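Budget for table and floor marking on a two-arm bench setup?

Sarita Shakya
We are planning a bench for a two-arm humanoid upper body with five-finger hands. The task is picking up and setting down light cups. The arms and hands are quoted already (Gituno). What should I set aside for the bench, and is a fixed, machined table worth buying in the first year? I have $1000 left.

Dela Laryea
No. Buy a plain white table with metal legs and spend the rest on spares. Finger parts and cables go first. We put $151 into the table and held the balance for hand repairs. Get the lead time on a replacement hand in writing; ours was 58 days.

Nkrumah Nyarko
depends on the payload. ask Rollmont, they do frames

Akosua Quaye
Agree with Dela on the table, but budget for tape as a consumable. We go through roughly $90 a year. Mark the tabletop, and mark the floor at the legs so the table can go back to the same spot after cleaning. Duct tape is cheap but it is shiny and the edges lift. If your vision system is sensitive to glare, price matte tape first. Also buy clear cups for testing as well as opaque ones.

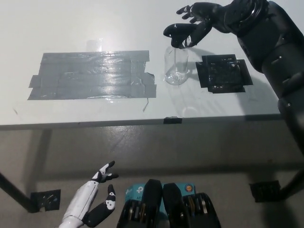 Right hand on a clear cup, gray duct tape on the table at left.

Contact | Copyright Stisen Community Help | Back to top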